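Section 5. Marking Out and Locating Before You Core

This section covers locating a buried pipe or cable with the Ollside transmitter and receiver, and marking the slab before coring. Read Section 4 (battery and self-test) first. If the self-test has failed, stop and call the service desk.

CAUTION: A locator finds signals. It does not find plastic pipe, fiber without a tracer wire, or a cable that is switched off and not connected to the transmitter. Get the utility drawings before you start and keep them on site.

5.1 Connecting the transmitter

1. Switch the transmitter off.
2. Plug the lead set into the socket marked OUT. Red goes to the target line, black goes to the ground stake.
3. Push the stake into firm soil at a right angle to the expected line, as far out as the black lead allows. Do not clip the black lead to a water pipe or a fence.
4. Clean paint or rust off the point where the red clip will sit.
5. Switch on and wait for the steady tone. A broken tone means a poor ground. Wet the soil around the stake and try again.

WARNING: Never connect the red lead to a live power cable. Use the signal clamp, and have a qualified person fit it.

Note: Indoors there may be no soil within reach. Structural steel can be used as a ground if the building manager agrees, but the signal may spread to other metalwork and the trace will be less sharp. 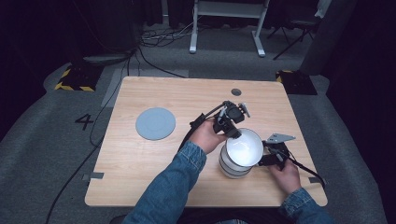 Margit Dahlgren: We tried the steel column method at the Gosdale site and got three false lines running next to the real one. Dropping to the low frequency cleared two of them. I would put that in the note.

The low frequency setting is a good first choice whenever structural steel is used as the ground. It travels farther and couples less to nearby metal. If the trace is still unclear, move the ground to a different column and compare the two results.

5.2 Tracing the line

1. Stand at least 80 feet from the transmitter when using induction mode. Closer than that, the receiver may pick up the transmitter through the air.
2. Hold the receiver upright with the tip just above the floor. Do not swing it.
3. Walk slowly across the expected path until the reading peaks, then turn the receiver in place. The reading is highest when the blade is square to the line.
4. Reduce the gain if the display reads 106, which is full scale. A reading held at full scale cannot show a peak.
5. Mark the spot with chalk or crayon and repeat every few steps along the line.
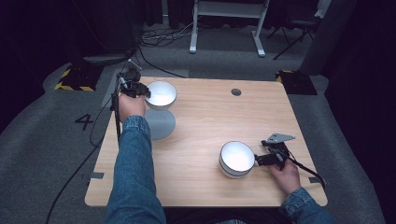 6. Press DEPTH with the receiver resting on the floor and held still. Take the reading twice. If the two differ by more than 5 percent, do not use either one - check for a bend, a tee or a second line nearby.
7. Write the depth next to the mark, with the frequency used.

CAUTION: Depth is measured to the center of the line. The top of a large pipe will be closer to the surface than the display shows. Never use the depth reading as permission to core or dig by machine.

5.3 Before the core drill starts

1. Compare the marks with the drawings. Where they disagree, treat both positions as occupied.
2. Scan the drill position again in passive power mode, then in radio mode.
3. Have the person running the drill initial the marking sheet.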